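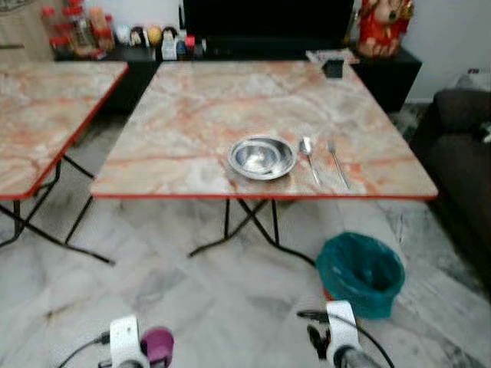
Photo: Wanting Lei

Introduction to Wine Service and Production
Handout 4: Cider, Perry and Fruit Wine Fermentation
Instructor: Sigrún Bergmann
Revised July 18, 2022

Read this before the session. We will use the terms below without stopping to define them. Sections 1 to 4 are on the written test. Sections 5 to 7 are for the cellar day at Plolthorpe.

1. What counts as cider

In this course, "cider" always means the fermented drink. In the United States the word on its own often means fresh, cloudy apple juice, and the alcoholic version is sold as hard cider. Perry is made the same way from pears. Fruit wine covers everything else: cherry, plum, currant, elderberry and so on.

Cider is closer to wine than to beer. There is no mashing and no boiling. Sugar is already present in the juice in a form that yeast can use, so the work of the maker comes down to choosing fruit, pressing it, and managing what happens in the tank.

2. The fruit

Apples for cider are usually sorted by acid and tannin. The four classes go back to English practice and you need to know all of them.

Sweet: low acid, low tannin. Used to fill out a blend.
Sharp: high acid, low tannin. Most cooking apples fall here.
Bittersweet: low acid, high tannin. Gives body and a drying finish.
Bittersharp: high acid, high tannin. A few of these can make a complete cider without blending. Kingston Black is the usual case.

Dessert apples from a grocery store are mostly sweet or mildly sharp. They make a clean, light cider with little grip. Many American producers work with them because that is the fruit they can get, and the results can be very good, but they should not be judged by how closely they match a bittersweet cider from Herefordshire or Normandy.

Ripeness matters more than appearance. Scab and odd shapes do no harm. Rot does, and brown rot in particular should be sorted out by hand at the washing table. A starch test is the simple check: cut the apple across the middle, brush on iodine solution, and look for dark staining. Dark flesh means there is still starch that has not turned to sugar. Hard, late varieties are often left in a heap or a bin for two to four weeks after picking. This is called sweating.

Pears are more awkward. Some perry pears must be milled within a day or two of being ready, and they ripen from the inside out, so a pear that feels firm may already be brown at the core. Perry pears also contain sorbitol, which yeast does not ferment. A finished perry keeps some sweetness for this reason even when fermentation has run its full course.

3. Milling, pressing and the juice

Apples are washed, milled to a pulp, and pressed. The pulp is called pomace, and so is the dry cake left after pressing. Check the context when you read.

Three kinds of press come up in the readings:

Rack and cloth. Layers of pulp are folded in cloths and stacked between slatted racks. Slow, a lot of labor, good yield.
Bladder press. A rubber bladder fills with water and pushes the pulp outward against a screen. Common in small cellars.
Belt press. Continuous, used in larger plants.

Maceration means leaving the milled pulp to stand before pressing, usually overnight. The pulp browns, some tannin is lost to oxidation, and pectin begins to break down. The French term cuvage refers to the same step and is tied to the keeving method in section 5.

Measure three things in the fresh juice and write them down before anything is added.

Specific gravity tells you the sugar. A reading of 1.050 will give a dry cider of between 6 and 7 percent alcohol by volume.

pH tells you how safe the juice is and how much sulfite it needs. Between 3.2 and 3.8 is the working range. Above 3.8, blend in sharper juice or add malic acid.

Titratable acidity tells you how sour it will taste. It is a separate figure from pH and you cannot work out one from the other. Students lose marks on this every year.

4. Fermentation

Sulfite is added to the juice to hold back bacteria and wild yeast. The dose depends on pH — more at high pH, less or none at low pH. Yeast is pitched the next day, once the free sulfite has dropped.

Two approaches:

Cultured yeast. A packet of dried wine or cider yeast is rehydrated and added. The start is quick, the result is fairly predictable, and the cellar can plan its tank space.

Wild or ambient yeast. Nothing is added. Weak yeasts such as Hanseniaspora begin the work and give fruity esters, then die off as alcohol rises, and Saccharomyces takes over. It may be a week or more before there is any visible activity.

Temperature has a large effect on flavor. A cool fermentation, from 50 to 59 degrees Fahrenheit, keeps more aroma and can last two months or longer. At 70 degrees the same juice may be dry in under two weeks and will often taste thin.

Apple juice is low in nitrogen compared with grape juice. Yeast short of nitrogen can produce hydrogen sulfide, which smells of rotten eggs. Some makers add nutrient. Others leave the nitrogen low on purpose so the fermentation stays slow, and treat the smell by racking if it appears. Both positions are defended in the reading by Rongrong Qiu, pages 11 to 34. Be ready to explain either one.

Malolactic conversion is carried out by lactic acid bacteria, which turn malic acid into softer lactic acid and carbon dioxide. Nearly all the acid in an apple is malic, so the change in taste is bigger than in most wines. It often happens without help in spring, when the cellar warms up. In the Fulside records from the reading pack, it shows up as a small rise in pH in April and a note reading "ticking again" against three of the barrels.

Racking means moving the cider off its lees into a clean vessel. First racking is normally done when the gravity falls to 1.010 or so and the foam has dropped. Fill the new vessel to the top. Air in the headspace feeds acetic acid bacteria and film yeast.

5. Sweetness in the finished drink

A cider left alone will usually ferment dry. If the maker wants sweetness, there are several ways to get it.

Back-sweetening. Sugar or juice is added to dry cider. It must then be pasteurized, sterile filtered or kept cold, or it will start again in the bottle.

Cold crashing and filtering. Fermentation is stopped at the chosen gravity by chilling, then the yeast is filtered out.

Repeated racking. Each racking removes yeast and nutrients, and the fermentation slows until it sticks. Works best with low-nitrogen fruit from old trees.

Keeving. Pectin in the juice is made to form a gel with calcium. The gel rises as a brown cap, taking yeast and nutrients with it, and clear juice is drawn off from underneath. It then ferments very slowly and stops with natural sugar left. Keeving needs cold weather, late fruit and some luck. Umut Bozkurt will cover it in detail and has asked that you look up pectin methylesterase beforehand.

6. Bubbles

Still: no carbon dioxide beyond what is left from fermentation.
Force carbonated: gas is added under pressure in a tank. Most canned cider is made this way.
Bottle conditioned: a measured dose of sugar is added at bottling and the yeast makes the gas. There is a light deposit.
Traditional method: as for Champagne, with a second fermentation in bottle, riddling and disgorging.
Pétillant naturel: bottled before the first fermentation has finished.

The last three need bottles rated for the pressure. Do not use ordinary wine bottles. For pétillant naturel, bottle by gravity reading and not by the calendar. A drop of 0.002 after bottling gives a gentle sparkle. A drop of 0.010 is dangerous in thin glass.

7. Faults

You will be asked to name these by smell on the cellar day.

Acetic: vinegar. Too much air, vessels not topped up.
Ethyl acetate: nail polish remover. Often found together with acetic.
Hydrogen sulfide: rotten eggs. Low nitrogen, stressed yeast.
Mouse: a stale, cracker-like taste that comes late, after swallowing. Hard to smell in the glass because it is not volatile at cider pH. Some people cannot detect it at all.
Acetaldehyde: bruised apple, sherry. Oxidation.
Framboisé: banana skin and overripe raspberry. Caused by Zymomonas, mainly in sweet, low-acid ciders.
Oiliness: the cider pours thick, like light oil. Caused by lactic acid bacteria. The flavor may be normal.

Mild farmyard or smoky notes in a bittersweet cider are not always marked as a fault. They come from volatile phenols and are expected in some West Country styles. State what you smell first, then say whether you think it suits the style.

Cellar day

Xuân La will lead the blending exercise. Each group gets four base ciders, labeled A to D, and blends to a target set on the day. One of the four is the Lu perry from last year's class, so taste before you measure. Bring a notebook, a pencil and closed shoes. No perfume or aftershave.

The written test is 30 questions and lasts 92 minutes. Calculators are allowed. The gravity and alcohol table from the Etitix workbook will be printed on the back page, so you do not have to memorize it.

Reading for next time: the pack on distilled cider and pommeau, first two chapters.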